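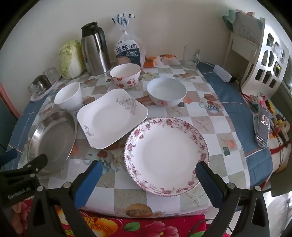 Handheld Gripper Work on a Dining Table: Pre-Session Checklist, with Comments
Endutano working group, revision 5. Checked for the Dafis tabletop series, October.

I love this checklist. It began as half a page taped inside a lid, and it has grown into the thing I reach for before the tool even comes out of its case. Tick, comment, move on. If an item fails, write down what you did about it. A bare "fixed" is no use to the next person.

SECTION A - THE TOOL

A1. Finger pads seated flat, no lifting at the corners. PASS.
Comment: Press each pad with a thumb and try to slide it sideways. A pad that creeps under a thumb will creep under a plate, and porcelain finds that out very quickly!

A2. Pivot pins and linkages free of grit, hair and crumbs. PASS.
Comment: Crumbs are the usual culprit on dining tables. Soft brush only, no canned air near the food.

A3. Jaws open and close evenly over the full stroke, ten slow cycles. PASS.
Comment: Smooth all the way. Listen as well as look - a dry joint clicks before it sticks.

A4. Brackets and mounts tight by hand. PASS WITH NOTE.
Comment: A quarter turn taken up on one screw. Logged under tool record 2118 so we can see if it comes loose again.

A5. Pads wiped with food-safe cleaner and left to dry. PASS.
Comment: New in this revision and I'm thrilled it made it in. We handle things people eat from.

SECTION B - THE TABLE

B1. Cloths lie flat, with no fold or ridge where dishes will be set down. PASS.
Comment: Where two cloths meet, run a palm over the join. An edge you can barely feel is enough to tip a small bowl.

B2. Cables clear of the working area and not hanging where a sleeve can catch them. NEEDS ACTION.
Comment: Adapters and their cables belong off the table before the first pick. Unplug at the wall end first, coil, and put them away. Re-check after every break, because they creep back.

B3. Phones off the table or face down at the far side. NEEDS ACTION.
Comment: A lit screen is a distraction for the operator and it puts a moving picture in the recording. Same rule for everybody, me included.

B4. Glass kept out of the first reach. PASS WITH NOTE.
Comment: Glassware stays at the back until the operator has warmed up on steel and porcelain. Leave a hand's width between any two glass pieces.

B5. Kettles and thermos jugs empty, or cold and closed. To be confirmed by touch and by lifting, never by eye.
Comment: If it can't be confirmed, it comes off the table. I would keep this line if we had to throw out all the others.

B6. Chipped or cracked dishes removed. PASS.
Comment: Run a fingertip round the rim of anything the jaws will pinch. Hairline cracks open under a point load.

SECTION C - BASINS, TRAYS AND OTHER SHINY THINGS

C1. Steel basin stable when pressed on the rim at opposite sides. PASS.
Comment: Rolled rims are wonderful to practice on, since there's a real edge for the pads to close over. Approach with one jaw inside and one outside, and stop before contact to check the gap.
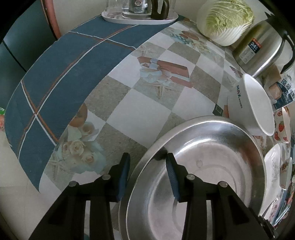
Stepan Derkach would like C1 to go further: the stop before contact should be timed, two full seconds, and spoken aloud by the operator until it becomes habit. He also wonders whether we're grading rim grips too kindly when the basin is empty, and asks for a second pass with a folded towel inside for weight.

Both go in as trial items. The towel is a great idea - cheap, quiet, and it spares the basin floor if something drops.

C2. Glare checked from the operator's standing position. PASS WITH NOTE.
Comment: Turn the overhead light off and on once and watch where the bright patch goes. If it sits over the grip point, shift the basin before you shift the lamp.

C3. Closing force set to the lightest item planned. PASS.
Comment: Civport sets theirs to the heaviest and trusts the operator. We tried it. I prefer our way.

SECTION D - PEOPLE

D1. Operator rested, sleeves up, rings off. PASS.
Comment: Break after 40 minutes, even when it's going beautifully. Especially then!

D2. Second person within earshot whenever glass is handled. PASS.

D3. Stop word agreed before starting. PASS.
Comment: Ours is "Zaleck", after the old test bench. It never comes up in normal talk.

OPEN ITEMS
B2 and B3 to be cleared and initialed before the first pick. B5 to be confirmed at the table. C1 trial wording to go into revision 6.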